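The Joy of a Well-Folded Drawer

I came to folding late, with 58 pieces of clothing in one drawer in Lelldale and no hope of shutting it. Now I love it! Soft black fabric is my favorite to work with. Get one half flat and narrow, smooth the top, and the bunched half suddenly looks like a job you can finish.

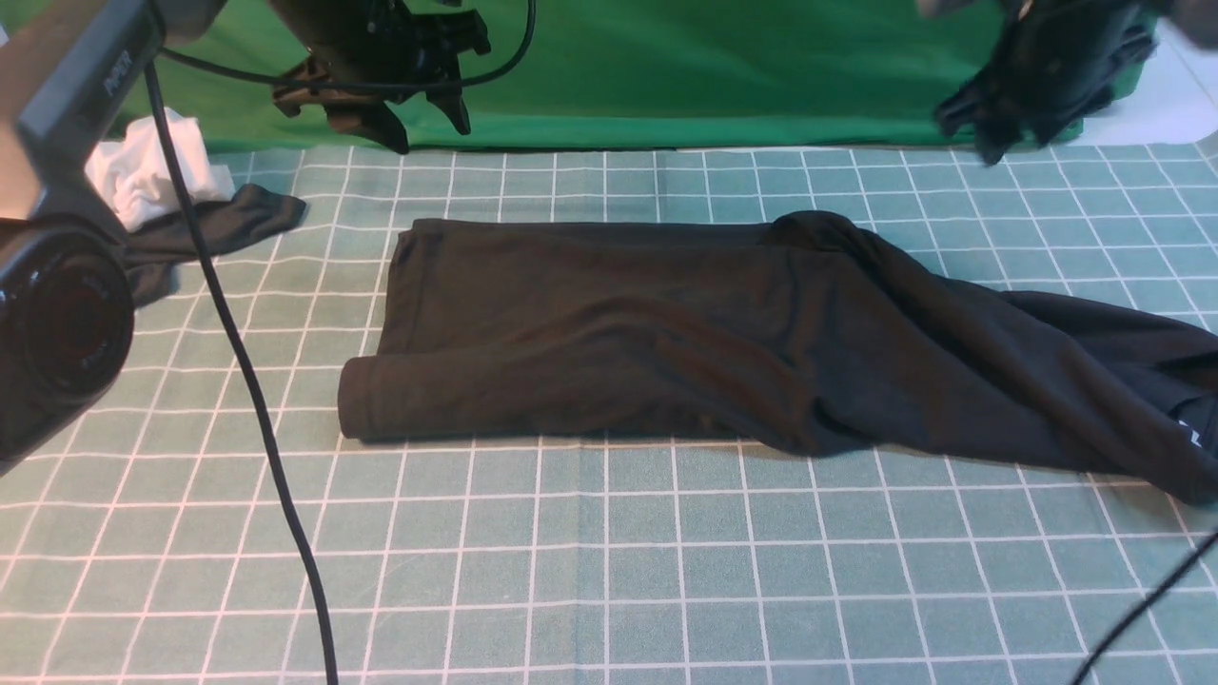
Kastriot Kolev swears by starting at the waistband, and he won't hear a word for the ankles.

Thick fabric wants a different touch — looser, rounder, with the stitched edge left where you can find it. I roll mine and stand them up, eight to a row. 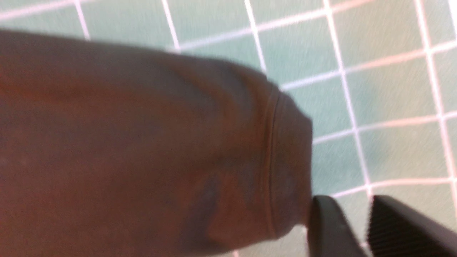

One reader in Corkano wrote that rolling saved her more than 4 inches of shelf, and that her sweaters have never been happier. Mine go in tonight, brown ones at the front.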